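Zanley opens its doors in Pradlow: come see what we've been up to

PRADLOW, April. For immediate release.

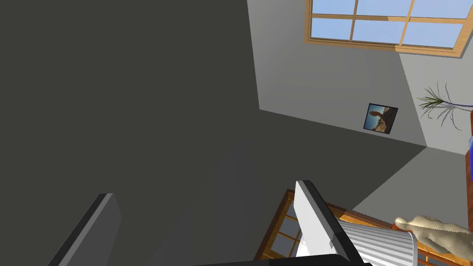 I'm Nikola Walczak, I look after visitors at Zanley, and I've been asked to write up our spring open day in my own words, so you get the chatty version! We had 118 people through the building between ten in the morning and closing, which beat last year's 102 and pretty much wiped out the coffee by lunch.

Most of them came for the simulation room. We practice nearly everything in a made-up room on the computer before a real arm gets to try it (a simulated shelf is very cheap to knock over), and we had the whole thing up on the big screen with the view from the robot's own side, gripper fingers and all. The practice room is a homey sort of place, with wooden-framed windows, a potted plant and a little desert picture on the wall. A few visitors said they'd happily move in. One boy wanted to know who waters the plant, and I'm afraid I had to tell him.

What people liked best, I think, was how odd the room looks from there. When the arm tips over, the walls tip with it, and you lose track of which way is up in a couple of seconds. Our engineers are so used to it they forget it's strange, and it was fun watching them try to explain it to a crowd holding paper plates.

Next door we ran Zekness, our planning software, in 16 short sessions through the day. Visitors picked a task from a stack of cards and then talked it through with the team while Zekness worked out its moves on a second screen. The sessions were supposed to last ten minutes each. They did not! By three o'clock we were running so far behind that I gave up on the printed timetable and just shouted names down the hallway.

We also gave the first public talk on Ccori, the training program we're putting together for shops and small warehouses that have never had a robot on the floor. There are 36 places in the first group. It covers the plain stuff: how to set up a practice room that matches your own space, how to read what the arm is doing, when to hit stop. You don't need to write code, and you don't need to own a robot to sign up. Several people asked me if they could send two staff members from the same shop, and yes, you can, as long as each one has their own place.

A big thank you to the Pradlow bakery crowd for the rolls, and to everybody who filled out the yellow feedback sheets. I've read every one. Yes, we will get more chairs, and yes, the upstairs room needs a fan.

If you missed it, we're happy to have school groups and local businesses in for a shorter tour, mornings only for now. Ask for me at the Zanley front desk and we'll find a time. Reporters are welcome too, and I can set up a run of the simulation room for anyone who'd like to watch it and ask questions.

Press contact: Nikola Walczak, Visitor Programs, Zanley, Pradlow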